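Category: Minutes / Handling Group

Farnthorpe workshop, October, 4 pm
Present: Ehsan Rostami (chair), Roya Kazemi, Orathai Bunnag, Banafsheh Pakzad (notes)
Apologies: Shahla Mousavi

1. Last minutes agreed, with one spelling put right (Yazdani).

2. Gripper fault on the lamp task
Roya reported that the left gripper stopped answering its trigger during run 554. The fingers stayed open for 16 seconds, then shut all at once. No one was hurt and the lamp was fine. Orathai has gone through the log and found the dropout, a lovely clear trace, and everyone wanted a look!

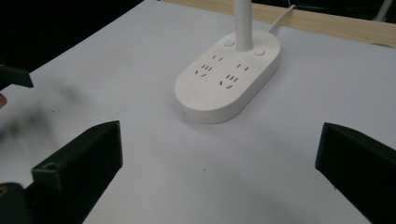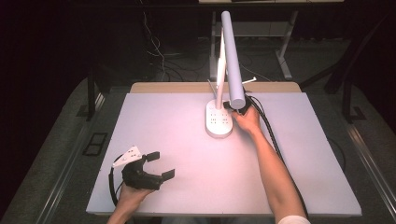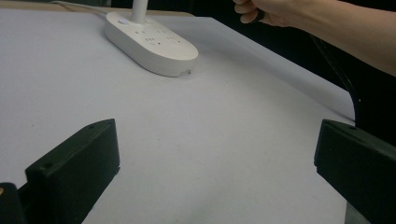
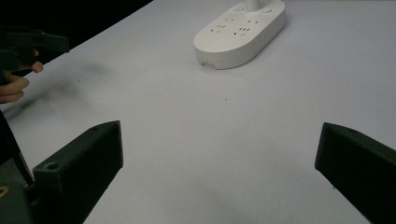
Lamp task, white table, hand-held grippers.

Ehsan was very pleased that Roya called a halt straight away. Orathai thinks a plug is working loose inside the handle, and has a really nice idea for a clip to hold it. Banafsheh asked whether the same thing could happen on the Arden set. Not known yet.

Agreed: no lamp runs until both handles have been opened and checked. Bare hands to stay clear of the fingers whenever the power is on.

Actions: Orathai to make 2 clips. Roya to write to Kidbridge about spare plugs. Ehsan to fill in Shahla.

3. Any other business: none. Closed 4.40 pm.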